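Badura Receives Marketing Authorization for Once-Daily Treatment for Chronic Hives

ERKALAU, September 9, 2024 – Badura announced that it has received marketing authorization for Claltitz, a once-daily tablet for adults with chronic hives whose symptoms are not well controlled by antihistamines. The product will be available by prescription and is to be taken together with the patient's existing antihistamine unless a physician advises otherwise.

Chronic hives is a skin condition in which itchy, raised welts appear on most days for six weeks or longer, often without a known trigger. Many patients also have swelling of the face, hands or feet. Antihistamines are the usual first treatment, but a considerable share of patients continue to have symptoms even at higher doses. Until now, the next step for most of these patients has been an injection given in a clinic.

The authorization was based on the results of 2 clinical studies that enrolled a total of 600 adults. Participants were assigned at random to receive either Claltitz or a placebo in addition to an antihistamine. Patients who took Claltitz reported a greater reduction in itching and in the number of welts than those who took the placebo. Participants recorded their symptoms each evening, and the study physicians reviewed the entries at every visit.

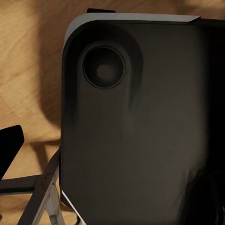
The most common side effects were headache, nausea and mild stomach pain. Most were reported during the first weeks of treatment. Claltitz should not be taken by people with severe liver disease or by people who are allergic to any of its ingredients. It has not been studied in children or during pregnancy. Patients should tell their physician about all medicines they take, including those bought without a prescription.

"People with chronic hives lose sleep, miss work and often spend years moving from one treatment to the next," said Jadwiga Tomaszewski, chief medical officer of Badura. "We are grateful to the patients who took part in the studies and to the clinics that cared for them. Our task now is to make sure that physicians have the information they need to prescribe the tablet properly."

Claltitz will be manufactured at the company's plant in Erkalau and distributed by Steiner under an agreement signed in August. First deliveries to pharmacies are expected within 90 days. The tablets will be supplied in blister packs with a printed patient leaflet. A support line for pharmacists will open on the day of the first delivery.

As a condition of the authorization, Badura will carry out a follow-up study on long-term safety and will report its findings to the regulator each year. Physicians who wish to refer patients to the follow-up study may write to the company's medical information department.

About Badura

Badura is a privately held pharmaceutical company based in Erkalau. It develops and manufactures prescription medicines for skin conditions and allergies.

Media contact: Badura Corporate Communications, Erkalau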